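The tablecloth question

I have been meaning to write about tablecloths since November, which tells you most of what you need to know about my winter.

It started with the old oilcloth from the market in Clutolthorpe. Beige, with a border of pears. It did 2 house moves and a leak before it went sticky, and by the end you could lift a saucer and bring the pears up with it. I replaced it with a linen one from Drusell, on the grounds that I was now an adult. Linen, for those who haven't had the pleasure, is a fabric that remembers beetroot.

So I went looking for something loud enough to hide things. There are 600 tablecloths on the Pralix website and I have looked at them all, mostly after midnight. A good many are grey. One has a recipe printed on it, in case you forget how to make pesto while eating it.
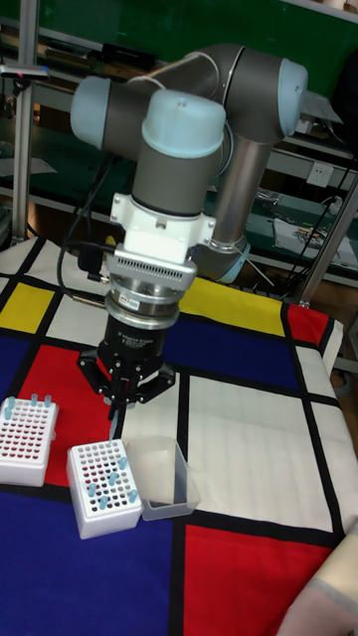

My own taste now runs to the Mondrian sort of thing: thick black lines, big blocks of red, yellow and dark blue, and enough plain white to show you when it needs a wipe. The great virtue of it is that everything gets a district. White racks of tubes with light blue caps look perfectly at home on the red, and I'd happily give the butter dish the same address. Toast could have the dark blue. The drawback is that you can't put the thing on crooked - with pears you get away with it, but a black line running at a slant to the table edge will bother you right through to pudding.

Still haven't ordered one. The basket has been open for 4 evenings and I'm stuck on wipe-clean or cotton.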